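Guides > Demonstrations > Setting up the plate-rack demo

Last updated October 2018

Section 4: Running the plate demo on an open day

I've run this demo for visitors enough times now that I could do it half asleep, and that's how I ended up leaving out a step in front of a full room at Skusen. So I wrote it all down! This section picks up after the arms are bolted on, powered and calibrated (that's Section 3, and please do go back if you skipped it). From here on it's plates, a dish rack and people who want to see something move.

Before the doors open

1. Clear the tabletop. Bags, coffee cups, name badges, all of it. People will put things down on any flat surface you give them, and the arms have no idea what a lanyard is.

2. Put the dish rack near the middle of the table, a little over to the right-hand arm's side. I used to line it up with a ruler, but Dagný Blöndal showed me that a bit of sloppiness is fine as long as both wrist cameras can see the dowels.

3. Lay the plates flat with some space between them. We use a green one, a pink one and a blue one. Different colors make it so much easier to talk to a crowd ("watch the pink one!") and kids pick a favorite right away.

4. Set the button box at the back of the table, against the wall. You want to be able to reach it without leaning across an arm, so try the reach yourself from where you'll be standing.

5. Check the cables at both arms. Each one should hang with enough slack for the arm to go all the way out and come back. If a cable pulls tight at any point, stop and fix it now.

Note: Set the speed to 100 for rehearsals only if you're alone in the room. For visitors I drop it a good way down. It looks better slow anyway — people can follow what the fingers are doing.

Caution: Keep feet back from the base. There's a lot of hardware under that table and it's easy to nudge something with a shoe while you're chatting away.

Starting the demo

6. Open Clereck on the laptop and load program 833. Wait for both arms to show as ready. If only one does, close the program and load it again (don't try to start with one arm, you'll just get an error and an awkward silence).

7. Tell people what they're going to see before you start. I say something like, "The robot is going to put the plates in the rack, and it may need a second try." That last bit matters. Visitors are very forgiving if you've warned them.

8. Start the run and step to the side. Let the first plate go in without talking over it. I'm terrible at this one, but Setareh Bagheri does it beautifully, and her crowds always go quiet and lean in.

9. If a plate slips, let the arm finish its move and go back to its resting position. Then pause, put the plate flat again by hand, and carry on.

Caution: Never reach in while an arm is moving, even to save a plate. Ours are cheap. Your fingers aren't.

Questions you'll get

Kieran Horgan and I swapped notes after the Keltora visit and our lists were nearly the same. Someone will ask whether it can wash the dishes too (no, sorry). Someone will ask why it's so slow, and you can tell them about the speed setting. And some kid will ask if it gets bored, so have an answer ready. Mine is that I do, a little, but only by the end of the day.

Let people stay by the table between runs if they want a closer look at the grippers. Pause the program first, and stand there with them.
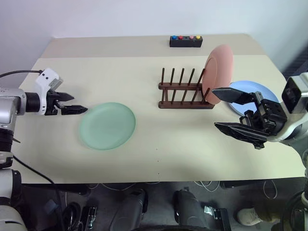 When the last group has gone, send both arms to rest from the Clereck menu before you cut the power, then stack the plates and put them away with the rack. I keep mine in one box so I'm not hunting for the blue plate the next time. Packing up the arms themselves is in Section 5.

Questions about this guide: ask Auður Ingvarsson at the demo desk | © 2018 Huỳnh | Back to top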